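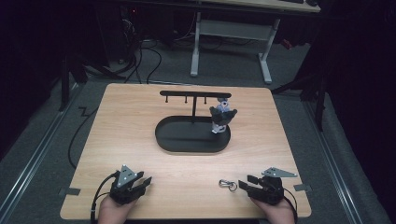 3.2 Station set-up and upkeep

All the demonstrations used in this paper were recorded at one station, which we call Roman, in the ground-floor laboratory at our Sorell site. The station has no robot arm. The operator stands at a low table and works with a pair of hand-held Workent grippers, one in each hand, and the motion of the grippers is stored by our own logging program, Datby. Policies are trained later from these logs. This section covers how the station is laid out, how it is checked, and what went wrong with it during the recording period.

Layout. The work surface is a square light wooden top with a clamp on its left edge and another on its right (Figure 2). It stands on carpet. We first tried a harder floor in a different room and went back to the carpeted one, where the operators found it easier to stand for a full session. The desk and the equipment rack are kept beyond the table, on the far side from the operator, so that both sides of the table stay open for the arms. One black cable leaves each gripper and goes down past the table edge on its own side, the left gripper's to the left and the right gripper's to the right. An early version brought both cables over the far edge. They dragged across the surface and moved light objects, and we dropped that version after the first batch.

Objects. The task reported here uses a black oval tray with a raised rim, placed in the middle of the table. A T-shaped hanging stand with short pegs on its crossbar rises from the tray, and a small winged figurine on a white base shares the tray with it, to the right of the post. The object to be moved is a small silver keychain clip of the carabiner kind. It starts on the bare table, outside the tray, and has to end up on one of the pegs. The figurine is never a target. It was added to make the reach to the right-hand side of the stand less free, and an episode is marked as failed if it falls over.

We chose the clip after trying softer items. It is stiff, it keeps its shape between episodes, and a worn one can be swapped for a new one of the same kind without any change to the rest of the task. Its drawback is that it lies almost flat, and the fingertips have to come down very close to the wood to pick it up. Most of the wear on the grippers comes from this.

Start-up check. The check is done by whoever records first that day and takes less than 30 minutes. The grippers are laid on the table and Datby is started. Each gripper is opened and closed fully, and the opening shown on the screen is compared with a printed gauge held between the fingers. If the two disagree, the zero point is set again and the check is repeated. The operator then takes hold of the metal plate on top of each gripper and tries to rock it. Any play at all means the gripper is taken out of use. A loose plate is easy to miss while working, yet it shifts the recorded position of the fingertips relative to the hand, and the error can't be removed from the log later.

The clamps are tried by hand next. The tray is then put back on its marked position using a card template, which is removed before recording starts. The last step is a short test episode, replayed on the screen, in which the operator touches the same point on the table with the left fingers and then the right. The two recorded points should agree. When they don't, the usual cause has been a knocked table — the whole top had been pushed slightly out of place by someone walking past — and the table is moved back and the test repeated.

Cables. Cable faults took up more of our time than anything else at the station. A cable that hangs too short pulls on the wrist at the far end of the reach, and operators make up for this by leaning, which shows up in the data as slow, curved approaches. A cable that is too long collects on the floor and gets stepped on. We settled on a length that lets both grippers meet above the crossbar of the stand with some slack left over, and let the rest lie on the carpet in loose bends. We don't coil it. Coils tightened over a session and in March one of them broke a conductor inside the sheath. The fault came and went with the position of the hand, and several days of recording had to be thrown away before we found it.

Since that fault, each cable is flexed by hand along its length while Datby is running, and a gap in the signal of any length is treated as a failed cable. Failed cables are replaced whole. We tried to repair two of them at the connector and both failed again within a week.

Fingers. The finger surfaces are wiped with a dry cloth between sessions and inspected at the tips. They are changed as a pair on both grippers when either side shows a visible flat, even if the other looks sound. Changing only one pair led to a difference in grip between the left and right hands, and operators began to prefer one hand for the pick. After any change of fingers the full start-up check is run again, and the first episodes recorded with the new set are labelled in the log.

Recorded data. With the station kept in this way we recorded 2,923 episodes, of which nearly 2,000 passed all checks and were used for training. The remainder were left out for one of three reasons: a gap in the gripper signal, a failed test episode at the start of the session, or a fallen figurine. The cable fault described above accounts for the largest share. The left-out episodes are kept in the archive with the reason for each, together with the check sheets for the session they came from.

Limits. Everything here refers to a single station with a single table height. A second table was built to the same drawing but was not used for this paper, and we can't say how far the zero settings carry over from one to the other. Shorter operators also reported that the crossbar was awkward to reach over. We left the stand as it was so that the episodes would remain comparable, and the effect of its height is not examined further.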